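Suture rig, part 5: cable tension and the wrist cameras

11 May 2018

Elis Gittins and I have been at this since October, in the back half of the shared shop on Lewis Street. We have two arms and a needle driver on each one, and a controller we call Dindon. Last month the left wrist kept going slack when it turned. I took the cable off, cleaned the pulleys and set the tension again with a cheap luggage scale.
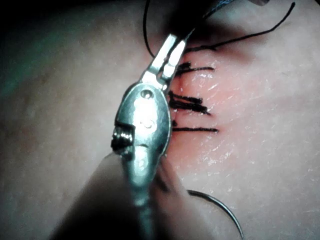
The other job was the wrist cameras. The focus is fixed, so I set it on the jaws and let everything closer go blurry. I can see a knot fine that way. I can't see the shaft well, but I don't need to.

Elis rewrote the part of Dindon that hands the needle from one arm to the other. His old version waited for both arms to stop moving. The new one lets the second arm start its approach early, and it dropped the needle 6 times the first night. He changed the grip threshold from 800 to 1000 and that helped. The units are our own, so don't copy the number.

We practice on a skin pad with a cut down the middle and use black suture because it shows up well against the pad.
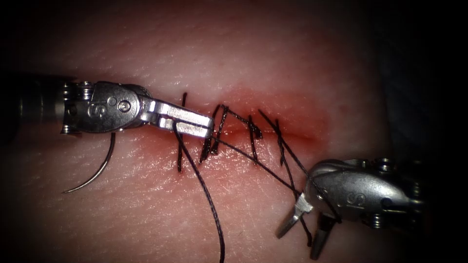
What still needs work

Loose thread is the main problem. The long end drifts over the cut and the software can lose track of which strand it wants. 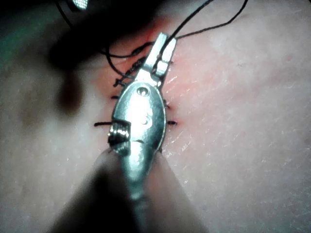
I want to try a shorter length of thread first, before we touch the code again. Seren Phillips has offered us 2 more pads, and I still owe her for the last ones. The spare pulleys are on order.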